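Guides > Handheld capture > Perception > Gripper state

Filed under: Robot Software, Tutorials, Cloth Handling

Print this page | E-mail this page

Setting the finger-gap signal for garment clips

Olga Montes

This guide covers how to get a clean open/close signal out of wrist camera video when the gripper is working on dark clothing. It assumes you have Ulavo installed and one clip loaded. The clip used throughout has the blue finger pads against the near edge of a black garment, on a pink ribbed blanket.
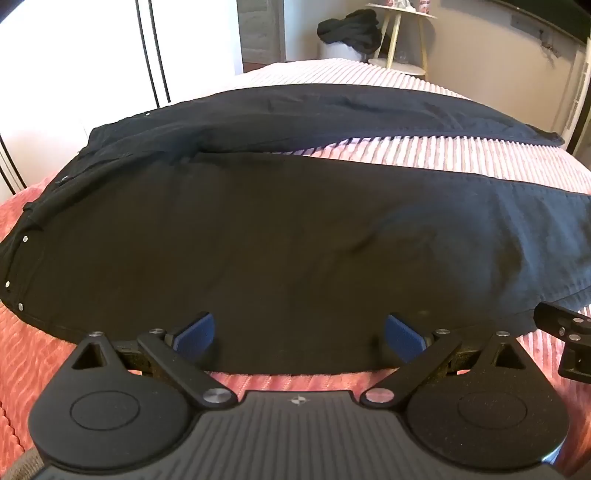 Before you start

Close any other Ulavo project. Make a copy of the clip folder, as step 4 writes into it. You also need the lens calibration file for the same camera. If you have changed the lens or refocused it, calibrate again first.

Step 1. Mask the tool

Open the Mask tab and draw round the gripper body and both arms. Leave the blue pads out of the mask. Check the right-hand side as well: if a bracket shows there, give it its own mask. Fixed parts left unmasked will pull the camera tracking off, and the path will look as if the hand hardly moved.

Step 2. Pick the pad colour

Go to Pads and click once on each pad. Ulavo fits a hue range to the two clicks. Widen it by 2 steps at each end. Pink and coral bedding is well away from blue, so there is little risk of a false match. Denim is harder and may need the range narrowed again.

Step 3. Set the gap limits

Find a frame with the fingers fully open and press Mark Open. Find one with the pads touching and nothing between them, and press Mark Closed. Don't use a frame with cloth in the grip for the second mark. Thick fabric holds the pads apart and the zero will be wrong for the whole clip.

Step 4. Smooth and write

Set the median window to 7 frames and run it. Longer windows hide short regrasps. The result goes to gap.csv, one row per frame.

Step 5. Check the tracking

Plain black cloth gives the tracker very little to hold on to. Open the feature view and see where the points fall. You want plenty on the blanket ribs, the snap buttons and the furniture behind. If most sit on the garment, raise the feature limit to 3000 and run the tracker again.

If the gap line jumps

Look for frames where one pad is hidden by a fold. Ulavo keeps the last good value for two frames and then leaves a blank. Fill short blanks with Interpolate and cut the clip at long ones.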